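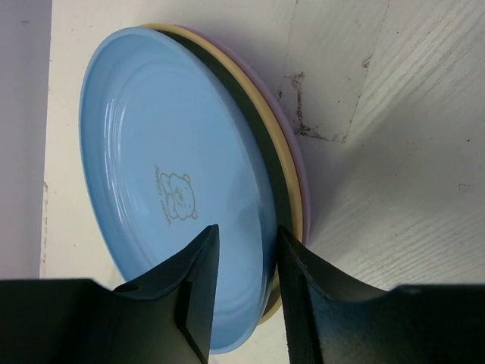 Our dishwasher quit in December, about two hours before we had a houseful for supper, and it took so long to get the part that by the time it came I'd gotten rather fond of doing dishes by hand. I grew up washing up next to my grandmother, so most of what follows is hers, with a few changes I picked up along the way (and one from my neighbor Annelies, who will want the credit).

## Before you run any water

Scrape everything first. A rubber spatula is wonderful for this, much better than a fork, and you can do a whole stack of plates in a minute or two. Anything with baked-on cheese or rice gets filled with cool water and set off to the side. Leave it alone and come back to it last.

Then clear a landing spot. You want the dirty things on one side of the sink and the rack on the other, and it doesn't matter which is which as long as you never have to reach across yourself. I'm right-handed and like my rack on the left.

## The order

1. Glasses
2. Silverware
3. Plates and bowls
4. Serving dishes
5. Pots, pans, and whatever you left soaking

Start with water as hot as your hands can stand in gloves, and one good squirt of soap. People use far too much soap and then spend half the evening rinsing it off! When the suds go flat or the water starts to look like broth, let it out and begin again. For 12 people I usually change it twice, and one of those is always right before the pots.

Slide knives in one at a time and never leave them sitting at the bottom under the bubbles. My friend Blagoje still has the scar. 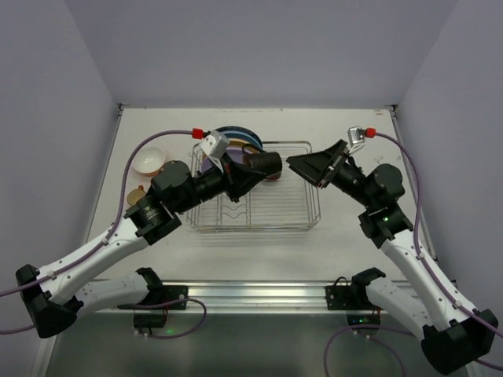
## Racking so things really dry

Plates want to stand up with a little air between them. If your rack has slots, give each plate its own, and put the biggest ones toward the back so they don't shade the small ones. Bowls go at a tilt, never flat on their rims, or you'll lift one up the next morning and find a puddle underneath. Glasses can go upside down on a folded towel if you're short on room.

Annelies's trick is to fill the rack in two rounds. She washes the plates, goes and has her coffee, puts them away, and only then starts on the serving dishes. I used to build a great teetering mountain and pray, and I have to admit that her way breaks fewer things.
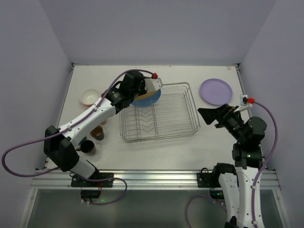 *A wire rack with wavy plate holders on one side and open space on the other.*

## Towels

Have more than you think you need. I go through four on a big night, and I keep one just for glasses, an old linen one that's been washed so many times it's nearly see-through. Skip fabric softener when you launder them, as it leaves a coating and they'll push the water around.

## Last thing

Wipe down the sink and the faucet, wring out the cloth, and hang it somewhere it can dry. Lift the rack and dry underneath it too. If you get a chalky film on the wires, lay a rag soaked in white vinegar over them for 16 minutes or so, then scrub with an old toothbrush and rinse well.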